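Prusbridge Singers > About the Choir > Minutes > June

Last updated: June, after corrections from the alto section

PRUSBRIDGE SINGERS
Minutes of the June General Meeting
Held in the upstairs room at Prunduvar Hall, after rehearsal
In the chair and taking the minutes: Hanane Ragab

1. Welcome

Hanane opened the meeting a little later than planned, as the tenors were still putting the risers away and it seemed unkind to start without them. She thanked everyone for staying on after such a long evening of Latin, and for the lemon cake, which had traveled up the stairs in good order. Apologies had come in from several sopranos who are away with their families and from our accompanist, who had another concert to get to.

2. Minutes of the last meeting

These were read over and agreed to, with one correction. It was the basses, and not the tenors, who had asked for the break to be moved earlier. The tenors wished this to be recorded.

3. The spring concert

There was a good deal of happy talk about the spring concert, and it took us some time to get through it. The folk song set was everyone's favorite, and the last verse of the lullaby was the quietest we have ever managed in front of an audience. We had two encores prepared and sang both. A few people felt that the opening piece had been taken rather fast. Hanane said that she had noticed this as well, somewhere near the second page, and that by then the only thing to do was keep up!

Several members of the audience wrote afterward to say how much they liked having the translations printed in the program. We will do this again. The type should be larger next time, and the pages stapled on the correct side.

4. Money

The account stands at $2,194, with all the spring bills paid. The largest of these was $565 for hire of the scores, which was more than we had hoped. A long discussion followed on whether to buy music instead of hiring it. Those in favor pointed out that we come back to the same pieces every few years. Those against asked where we would keep it all, the cupboard at Prunduvar Hall being already full of folders, spare black scarves, and the old music stands that we keep meaning to give away. It was agreed to buy the carols, which we sing every winter without fail, and to go on hiring everything else. Dues will stay as they are.

5. Rehearsal space

The hall has offered us the side room for sectionals in the fall, at no extra charge, which was very warmly received. The altos have tried it already and report that it has a lovely ring to it, perhaps a bit too lovely for learning notes in, and that the door sticks. We talked over how to set out the chairs, and whether the electric keyboard should live in there or be carried in each week. Hanane asked that whoever sets up the room keep any cables out of the way of people's feet, and said she would bring some tape to hold them down.

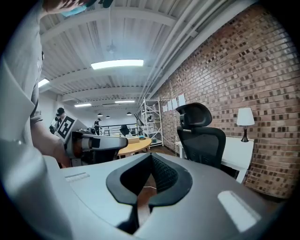
Reddish-brown floor with a thin white cable across it.

The basses would like to have the side room first in the fall, as their part in the new piece is the hardest. The altos gave way on this very gracefully, on the understanding that they have it the following week. Chairs are to be stacked against the far wall at the end of the evening, and the windows closed. If the heating is on when we arrive, please leave it alone, however warm the sopranos may be.

6. Fall program

Hanane talked us through her ideas. She would like to build the evening around rivers and harbors, beginning with a group of rowing songs and ending with the big setting of the evening hymn, which some of us remember from years ago and some of us have been trying to forget. In between there would be room for a solo or a small group, and anybody who would like to sing one should have a word with her before the summer break.

It was asked whether we might do something in a language we have not tried before. This was liked in principle. Hanane will look for a piece that is short and has a recording we can listen to for the vowels.

There was no agreement about the title of the concert. Suggestions may be left in the biscuit tin.

7. What to wear

We came back to this subject, as we do each June. All black with a colored scarf was carried by a comfortable majority. The color was not settled. Teal and rust both had their friends, and samples of each will be brought along to the first rehearsal of the fall so that we can see them under the lights.

8. Other business

The summer picnic will be on a Saturday, at the river end of the park, with singing if the weather holds. Please bring a dish to share and something to sit on.

A lost-and-found box is now under the coats. It holds one glove, a pencil case and several copies of the lullaby, which need to go back with the hired scores, so do please check your bags at home.

The meeting closed with thanks to Hanane for another year of patience, and with the last of the cake.

Action points
Hanane: order the carols; look for the new-language piece; bring tape.
Altos: ask the hall to see to the sticking door.
Everyone: return any hired music; give solo ideas to Hanane.

Contact the choir | Copyright Prusbridge Singers | Back to top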